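Visit to the Trandside bedding works, Turkstead
27/07/2018

Cutting hall
Cotton arrives from Prirkilton on rolls 92 inches wide. Each is checked over a light table before cutting, and faults are marked with thread. The hall runs 2 shifts.

Quilting
The multi-needle machines stitch cover, filling and backing in one pass. Diamonds remain the standard pattern for mattress protectors. Output is 829 pieces a shift. Printed comforters, including the egg character design, are sewn on a separate line.

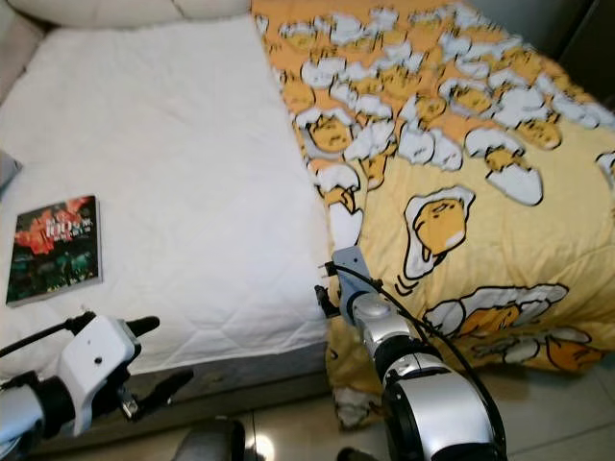
Getting there
The Rana bus stops at the gate. Tours resume in May; book through the works office.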